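Bisthorpe Sleep Users' Association
Press release – for immediate use
1/31/22

"Smart wake" claims do not stand up, says consumer group

Members asked to hold off on subscriptions until makers show their numbers

BISTHORPE – The Bisthorpe Sleep Users' Association today called on the makers of app-based wake-up products to publish the evidence behind their advertising, or to stop making the claims.

The call follows a trial run by the association, in which 170 members agreed to compare the Fiadzo sleep app with whatever they had been using before. For most of them that was a phone alarm or a bedside clock. The app costs $4 a month and says it will wake the user "at the lightest point of the night's last cycle," leaving them "clear-headed from the first minute."

The association has read the material Fiadzo offers in support of this. It consists of a two-page summary with no author, no list of who took part and a chart whose upright axis has no units. A request for the full study was sent in July. The company answered that the findings were "proprietary" and enclosed a discount code.

Members taking part in the trial used each method for two weeks and filled in a short form at breakfast. They rated how awake they felt, how long they stayed in bed after the alarm, and whether they got up when they meant to. On the first two questions the association found no difference worth reporting. On the third, the app did worse. It is allowed to wake the user at any time in a half-hour window before the set time, and many forms carry complaints about lost sleep. A few members liked being woken early and said so.

The association does not pretend that its trial settles the matter. Everyone knew which method they were using, the forms relied on memory, and people who join a sleep group may not be like people who don't. The results were also collected over a stretch that took in a clock change, which did nobody any favors. The association would still rather put out a weak study with its faults listed than a strong claim with no study at all.

It is just as doubtful about the opposite fashion. Several retailers now sell plain alarm clocks as a "digital detox" and promise deeper sleep to anyone who moves the phone out of the bedroom. Skelten, which supplies clocks to stores in the area, prints a line to this effect on its shelf cards. The association asked for the source and was pointed to a magazine article, which quoted a book, which gave no source. A bell clock rings at the hour it is set for. Any further benefit has yet to be shown, and the loud tick of some models kept a number of members awake. 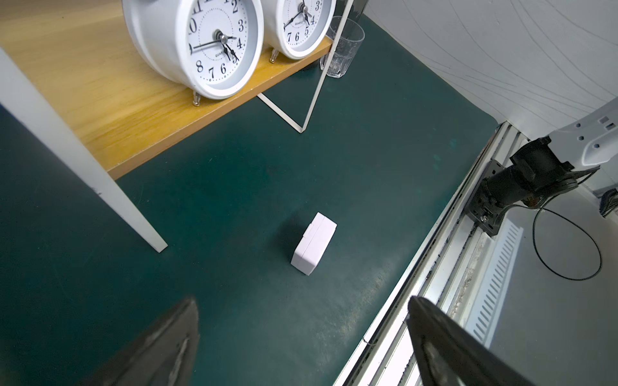
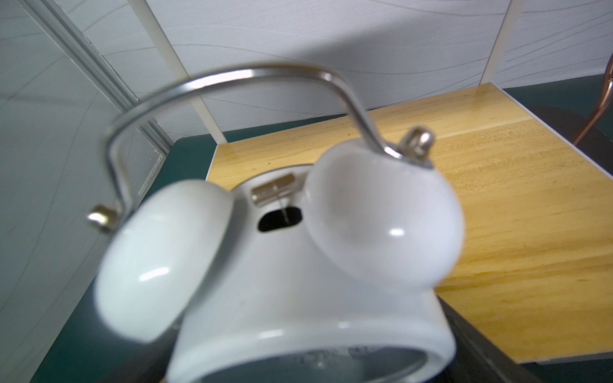 Analog alarm clocks: simple to set, but no proof they deepen sleep.

Junholm Home Retail, which stocks both kinds of product, said in reply that the association was asking too much of ordinary bedroom goods. Its statement argued that shoppers "do not expect a medical trial every time they buy a clock or download an app," that return rates on both were low, and that customers who feel better rested should be left to enjoy it. The company added that it had no plans to change its displays, though it would "pass the comments on" to suppliers.

The association accepts that return rates may well be low. People rarely send back a cheap clock, and an app on a monthly plan can't be sent back in any case. Neither fact tells a shopper whether the thing works as advertised.

It is asking for the following:

Any company that says its product improves sleep should put the full study on its website, with the number of people tested and who paid for it.

Apps with an early wake window should state the length of the window on the sign-up page. Fiadzo now explains it on the 12th screen of its help section.

Free trials should end when they end, and should not turn into paid plans without a fresh yes from the user.

Stores should take down shelf cards that make health claims nobody at the store can back up.

Until then, the association's advice to members is to keep whatever gets them out of bed on time and to spend nothing extra. Those who already pay for an app can check the renewal date in their account settings – it is often earlier than they think. Anyone who sleeps badly for weeks on end should talk to a doctor, whatever is on the nightstand.

The trial forms, with personal details removed, can be read at the association's office during opening hours. Copies of the letters to Fiadzo and Skelten are available on request.

Ends

Notes to editors

The Bisthorpe Sleep Users' Association is a membership group paid for by annual dues. It takes no money from makers or sellers of sleep products.

Press inquiries should be sent in writing to the association's office.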